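首页 > 测评 > 工具与耗材 > 规范类

Williva 桌面协作臂作业规范套装,用了一阵子,说说

赶时间写的,想到哪写到哪。错别字见谅,回头再改(多半不改)。

先报价:965。含税,不含运费。买的标准版,还有个带培训课的版本,没买,没法评。

箱子里有什么:手册一本,210页,线圈装。塑封卡片9张,A5大小。地面胶带两卷,一卷黄黑一卷纯红。理线扣一包。急停测试记录本一本。还有一张大海报,贴墙的,字太小,贴上去没人看得清,后面再骂。

做什么用的,一句话:给桌上放一条小协作臂、人就站在桌边干活的那种场合,定一套现场规矩。谁能伸手,什么时候能伸手,线往哪走,电脑放哪,外人站哪。大产线不适用,有围栏有光栅的也不适用,人家有正经的风险评估,轮不到一本线圈本。

我这边的情况:小实验间,两条臂,桌子是普通办公桌拼的,常有人进来看。以前的规矩就是口头喊一声“要动了啊”。喊了一年多,没出大事,小事有,夹过一次袖口,扯掉过两次网线。所以才买。

手册

先说好的。写的人是Sointu Saarela,署名在扉页,别的信息没有。行文很干,短句,一条一条,每条后面标个适用条件。比如“示教模式下,速度上限由示教者本人确认,旁人代为确认无效”。就这种。读着不费劲。中译本翻得还行,有几处别扭,“末端执行器”和“夹具”混着用,第三章一会儿一个叫法,我给改了,用铅笔。

结构是按一天的顺序排的,开机前、开机、示教、运行、换工件、调程序、来人参观、收工。这个顺序我喜欢。以前看的东西都是按危险类型排,挤压一章,剪切一章,电气一章,查的时候得先想清楚自己属于哪种危险。真站在桌边的时候脑子里哪有这个分类,脑子里只有“我现在要换个工件”。翻到换工件那章,三页,看完就能干。

换工件这章写得最细。要点抄几条:

人手进入夹爪下方之前,先停。停的定义写清楚了,保护性停止算,暂停程序不算,速度调到最低也不算。

手伸进去的人,自己按停。别人按的不算数。

一只手扶工件的时候,另一只手不要去操作电脑。两件事分开做。

夹爪张合由扶工件的人口头发令,操作的人复述一遍再执行。

最后那条刚开始大家都嫌烦。“张”“张”,“合”“合”,跟唱双簧似的。用了两周习惯了,现在不复述反而别扭。

不好的。第五章调程序,写得太理想了。它要求调程序的人坐在臂展范围以外,单独一张桌子。我们哪有单独一张桌子。打电话问客服,客服说可以“依现场条件适当缩减,并记录缩减理由”。行吧,写在附录里,正文一个字没提,附录还是小号字。一条规矩要是大多数小地方都做不到,那缩减办法应该写在正文里,紧挨着写。

还有力和速度的数。手册里一个具体数都没给,全是“参照设备制造商说明及现行标准”。我理解,怕担责。但对新手来说等于没说,翻到这页还得再去翻别的。至少留个空格让人自己填也好,打印一行“本机上限:____”,填完就在手边。我自己在页边画了一行。

第七章参观。短,两页半,但管用。核心就一条:参观的人和臂之间要有一个看得见的边界,胶带、立柱、柜子都行,边界内只留当班的人,当班的人要报名字。以前参观的人是往前凑的,越凑越近,手机都快伸到夹爪底下了。现在地上贴一道红的,人自然就停在外头。不用喊。

卡片

9张,塑封,右上角打了孔可以挂。内容是手册每章的缩写,正面是做什么,背面是不能做什么。

挂桌边最实用的是换工件那张和收工那张。开机那张没什么意思,谁不会开机。急停测试那张写错了一个步骤顺序,先复位后松开,应该先松开按钮再复位,至少我们这台是这样。给厂家写了信,回得挺快,说下一版改,给补寄一张。补寄的到了,改对了。态度加分。

塑封质量一般,角上起皮,酒精擦过几次就翘。挂绳不送,自己找的工牌绳。

有个小地方做得好,卡片背面底下留了一块可以写字的磨砂区,油性笔能写能擦。我们在上面写当班人。Dexter Calloway 字太大,一个人占满一块,后来规定只写姓的首字母。

地面胶带

黄黑那卷粘性好。红的那卷不行。贴地毯砖上边角起得快,推个小车过去就卷边。说明书写了“适用于硬质地面”,好吧是我没看。换了魔术贴底的那种,另买的,不在套装里。要是你那里也是方块地毯,别指望这两卷。

宽度合适。手册建议红线贴在臂展最远点外再加一个手臂长,谁的手臂没说。我们按组里最高的算。

理线扣

一包,数量够。这是整套里我最没想到会夸的。

臂上的线,尤其夹爪那根,从关节上垂下来是老毛病。桌面摆放的臂更麻烦,线一垂就垂到桌沿外面,下面就是人的膝盖。手册单列一节讲线,意思是:活动线留余量要按最远姿态算,余量收在臂身上,别收在地上;桌沿以外不许有悬空的活动线;实在要下地的,走桌腿,离人站的一侧越远越好。理线扣就是配这节用的,开合很快,一只手能扣。咬合不伤线皮,扣了一个多月拆下来看,没印子。

缺点是只有一个尺寸,粗线扣不进去,供电那根就不行。

急停测试记录本

每天一行,测了谁签字。纸太滑,中性笔一抹就花。格子里“异常”一栏窄得要命,真有异常写不下,只能写“见背面”,背面又是印满字的。设计的人肯定没填过。

但是有这个本子和没这个本子差很多。以前问昨天测了没,都说测了。现在没签就是没测。8月查了一遍,漏了三天,都是赶活那几天。看着空格挺难受的,所以有用。

海报

刚才说过了,字小。配色倒是清楚。建议厂家只印四个字,“先停再伸”,其它都删。我们最后把海报裁了,只留中间那块流程图,贴在柜子侧面。剩下的垫桌脚了。

和别家比

用过 Drusden 的一套,同事那边的,借来翻过。Drusden 那套厚,表格多,适合要过审的单位,光风险评估的空表就够填一星期。便宜的是它的表格能直接打印,Williva 的要自己照着画。论站在桌边好不好用,Williva 强。论交上去好不好看,Drusden 强。

Tromel 有个免费的,一页纸,网上能下。说实话刚起步的可以先用那个,免费的一页贴墙上比965的锁柜子里强。内容大概是 Williva 卡片的三分之一,没有参观那章,也没有线那一节。

Acharya 的没用过,问过用的人,Sylvain Tanguy 说他们只留了里面的贴纸。不评。

适合谁

两三条小臂,桌面活,人和臂轮着碰同一件东西的地方。学校实验间、小公司打样间、展位上现场做东西的,都行。

不适合谁:有专职安全员的,人家比手册懂。臂很大的,也别省这个钱,该做围栏做围栏。还有那种一条臂买来吃灰的,先把臂用起来在说。

执行下来最难的一条

不许边扶边点。就是前面抄的第三条。

人就是会这样。工件差一点点没对正,一只手去扶,眼睛看着程序,另一只手顺手就去碰触控板了。特别顺。电脑就在手边,活也在手边,不这么干反倒像磨洋工。每个人都觉得自己知道下一步点的是什么。可触控板这东西,碰一下是移动光标,多碰一下就是点击,点在哪得看光标当时停在哪。

手册第六章拿桌边的姿势讲这条,讲得不错,我把我自己的理解配着图写在后面。
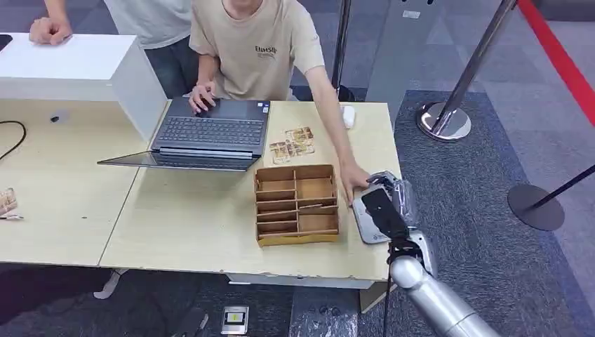

总第333期 第9页

左手在笔记本的触控板上,右手抓着灰色那件东西的左边沿,夹爪就在它正上方。一个人,两只手,两件事。对照第三条,先问臂停没停,停的方式算不算数。光看站姿答不了,得看示教器或者控制箱的状态,所以手册要求状态指示要让扶工件的人抬眼就能看到。我们的示教器以前平放在桌上,谁也看不见,后来买了个支架立起来,便宜,立竿见影。

再问电脑。笔记本和工件同一张桌,这就是第五章不让的那种摆法,也是大多数小地方的摆法,我们也一样。缩减办法我们是这么定的:电脑可以同桌,但要换活件时合上盖子,或者交给第二个人。合盖最好,合上了就没法顺手。屏幕放得那么平也不好用,人得往下弯着看,一弯腰头就跟着往前探,头离臂就近了。屏幕立起来,人站直。手册没写头的事,只写手,我觉得应该加。

线。夹爪下面一根细黑线,直着往下,过了桌子前沿朝地面去。桌沿以外不许悬空,这节就是说的这个。对照着改很简单,往回收,扣在臂身上,剩下的顺着桌腿下。理线扣正好是这个粗细能扣的,粗的才不行。

地面。桌前地毯上有散的透明塑料包装。手册收工那章有一条“地面无杂物”,我认为放错地方了,应该开机前就查。塑料膜踩上去滑,人一滑,第一反应是抓桌子,抓到什么算什么。我们把这条挪到开机卡上了,用油性笔写的。桌底下放设备的也一样,脚边有箱子的话位置要固定,贴个框,别今天在左明天在右,站久了脚是凭记忆走的。

桌面也顺便讲一句。纸板分格盒、鼠标、印着小图的纸,都在一张桌上。分格盒放零碎挺好的,问题是放哪。手册叫“取物不跨臂”,去拿东西的时候胳膊不能从臂下面或者夹爪前面过。盒子放在扶工件那只手的同侧,或者放到另一张桌上。鼠标也是,要么用鼠标要么用触控板,留一个,输入设备越多越说不清是谁点的。我们拔了鼠标。有人抱怨,抱怨了两天。

第二个人。后面那位站在白柜子旁边,手搭在柜面上。手册对第二个人的要求我挺认同:要么有活,要么出线。有活指的是管停,手边有急停,眼睛看着臂。没活就到边界外面去。站在后头闲看是最常见的,也最没用,真要停的时候他够不着。我们现在第二人默认管停,进来就报一声“我管停”,卡片上写首字母。

边界。桌子后面立了带底座的柱子,亮面的一根,最右还有一根黑底座的。立柱这种我给好评,比胶带强,胶带会卷边,立柱看得远。手册里立柱只提了一句。缺点是立柱太容易挪,被人碰一下就歪半步。我们在底座位置贴了小角标,歪了一眼看出来。

好,回到套装本身。

耐用程度

手册线圈没变形。卡片起皮说过了。理线扣没坏过。记录本快写完一本,续本要单买,价格没问到,官网上点进去是空白页。

客服

打过两次写过一次。写信的回得快,电话的那位只会念附录。

想让厂家改的

正文里写缩减办法。加一个填本机上限的空格。“异常”栏加宽。红胶带出个地毯用的。理线扣加个大号。海报别送了,把钱省下来做塑封。换工件那章加一条关于头的位置。中译本统一一下叫法。

打分

手册:好。卡片:好,扣塑封。理线扣:很好。胶带:一半一半。记录本:内容好,纸差。海报:不要。

总的来说965值不值。单买不到手册,要是能单买,我会劝你只买手册加理线扣。整套的话,有两条臂以上的值,一条臂的先下 Tromel 那张纸用着,用到觉得不够再买。

补几个常有人问的

能不能复印卡片发给组里?扉页写了,同一场所内部使用可以,不许对外。

有没有电子版?有,买完给个码,是扫描件,搜不了字。对,210页搜不了字。

能不能当培训材料?可以凑合。我们新人是这么来的:先看换工件和参观两章,再跟着当班的人干一下午,只许管停,不许伸手。第二天才能伸手。手册建议的培训时间比这个长,我们缩减了,理由写在附录后面的空白页上,签了字。

和国标、ISO那边是什么关系?没关系,也替代不了。手册自己前言里就写了,它是现场习惯的汇编,合规另说。要过审找懂的人。

左撇子怎么办?有人真问过。手册里的图全是右手扶。取物同侧那条反过来用就行,盒子换边,急停也得换边,急停换边别忘了。

先这样,晚点还要去测急停,今天那行还空着。

评论(按时间)

Booker Fitzsimmons
红胶带同感。我这边水泥地没问题,粘得死死的,撕都撕不下来,撕下来一地胶。

楼主回复
水泥地的话用热风枪吹一下再撕。

Rosalind Achterberg
合盖那条我们试了,问题是合盖电脑会休眠,程序连接就断了,重连要等半天。你们怎么弄的?

楼主回复
电源设置里改成合盖不操作。漏写了,谢谢。改之前先确认断连的时候臂是什么反应,我们那台是直接停,别的机子不一定。

Rosalind Achterberg
改好了。我们这台断连也是停。

Dexter Calloway
字大怎么了,看得清。

Sylvain Tanguy
“要么有活,要么出线”已经写在我们白板上了。另外急停卡那个顺序,我手上这张也是错的,写信给谁?

楼主回复
包装盒底下有个邮箱,把卡片正反面拍过去就行,没要发票。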